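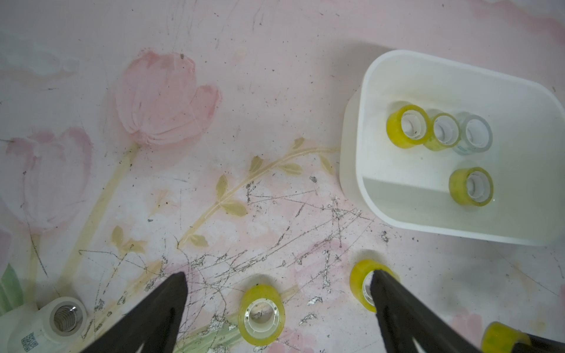

Rolls of adhesive tape in a white plastic bin, with a yellow roll beside it on a worn floral surface.

Platholm Issues Bench Guideline 2928 on Tape Storage and Decorative Work Mats

Salameh, 21 August 2019 – Platholm, a supplier of storage goods and surface coverings for small packing rooms, has issued Bench Guideline 2928. The document covers the storage of adhesive tape in open bins and the inspection of patterned mats used as work surfaces. It replaces the two separate leaflets on bins and mats.

The guideline applies to benches and floor-level work areas where tape is handled by the roll. It recommends a shallow, rectangular plastic container with rounded corners and a smooth rim. Rolls are stored flat in a single layer so that the core and the free end of each roll can be seen from above. Stacking is permitted only for sealed rolls. A roll in use may be set down outside the container during a job and goes back in when the job is closed.

Dust and grit on the work surface are treated in a separate section. Particles collect on the exposed adhesive at the side of the roll and are carried to the next carton. Surfaces are to be brushed before the first roll is taken out and again at the end of the shift. Wet cleaning is done with the container removed, and the surface must be dry before tape is put back on it.

Floral and other patterned mats remain acceptable under the guideline. Printed decoration does make light scratching harder to find, and inspection should be carried out under side lighting. Three conditions are recorded: surface scratches, scuffs, and chipped or flaked spots. Scratches alone do not require replacement. A mat with flaked areas should be turned so that the damaged part lies outside the main working area, or replaced within 30 days.

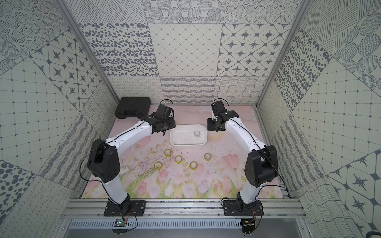

Low-sided white tray near the back center of a pink floral mat. The walls are lined with black-and-white patterned tiles.

For enclosed work areas, the guideline calls for one fixed container position, marked on the layout sheet. A position toward the back keeps the front of the mat clear for cartons. Cases and other carried items are kept to the side. Wall tiles are wiped on the same schedule as the mat, including the joint where the wall meets the floor covering.

"Most of the questions we receive concern the mat, and most of those concern scratches," said Hortensia Barrientos, technical editor at Platholm. "The new text states which marks are recorded and which ones lead to replacement. The bin section is shorter than it was."

The inspection form is included as an appendix and fits on one page. Sites that use the Stutirine log sheets can continue to do so – the column order is unchanged.

Availability
A first printing of 600 copies will be distributed in September through Cloltance. Orders already placed for the earlier leaflets will be filled with Guideline 2928 at no added charge.

Press contact
Hortensia Barrientos, Platholm, Technical Publications, Salameh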